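Friday night, and I'm finally packing for Lutdale. Danjuma Effiong swore he'd be done by lunch and of course he isn't, so I've had the long table to myself. I got the light blue suitcase open on it and then stood there for ages deciding whether shoes go in first.
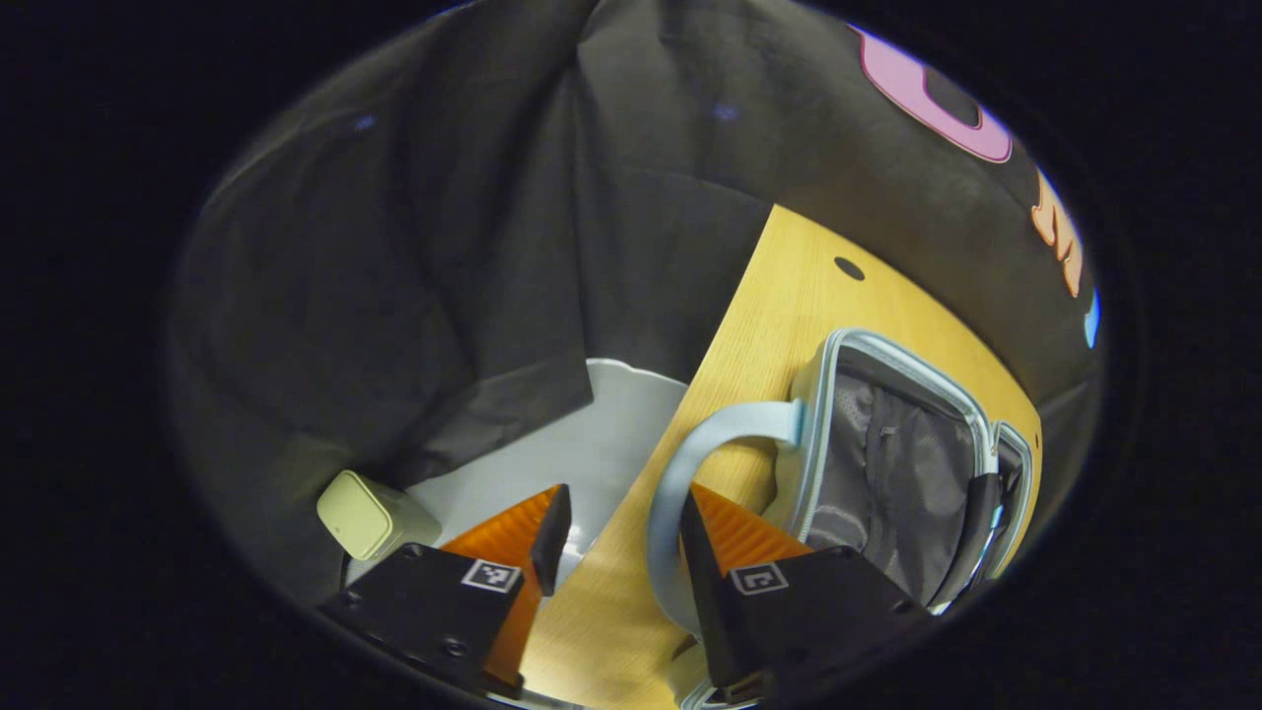 Shoes first, I decided, then sweaters, then all the little stuff in the mesh side so I can find it at the hotel. October up there could be anything – I'm taking the big coat and wearing it on the train. The ticket was 90 dollars, by the way! Last year I paid nowhere near that. 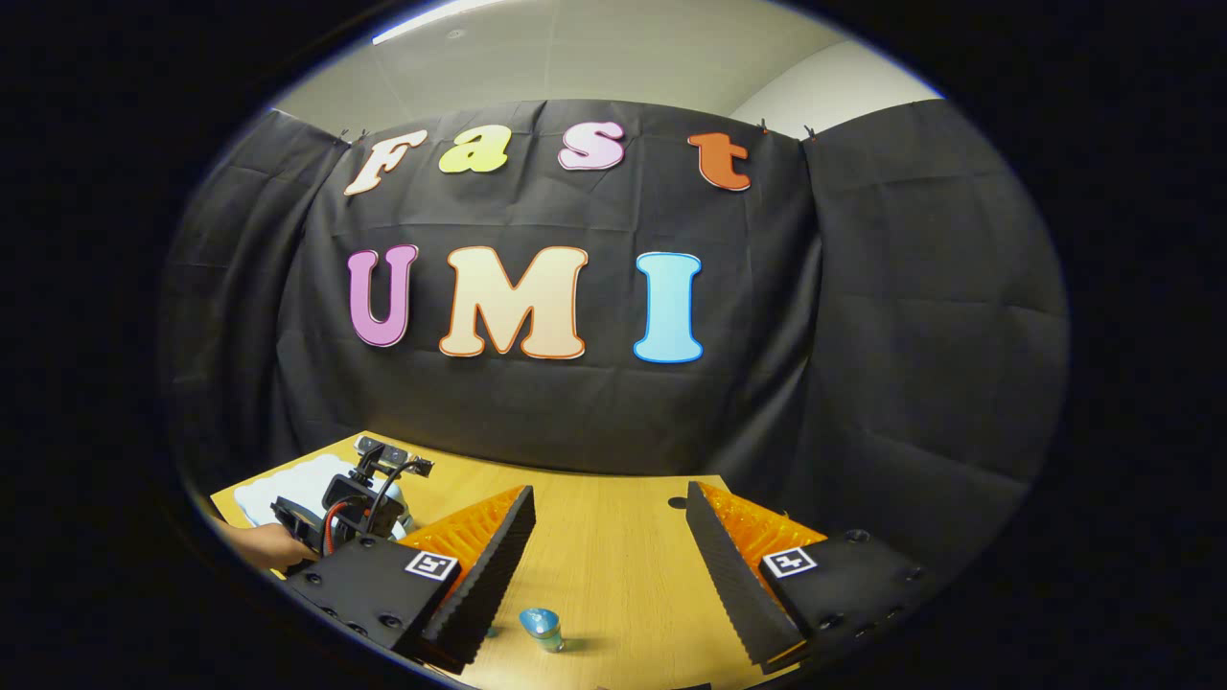

Chargers are always what I forget, so tonight I wrote a list and stuck it in my pocket. I kept losing my train of thought, though, looking up at those puffy letters on the black curtain. I love the pink s in "Fast" (and the big gap before the t bugs me every single time). Anyway, toothbrush goes in tomorrow, and I still have to call Mom back before bed.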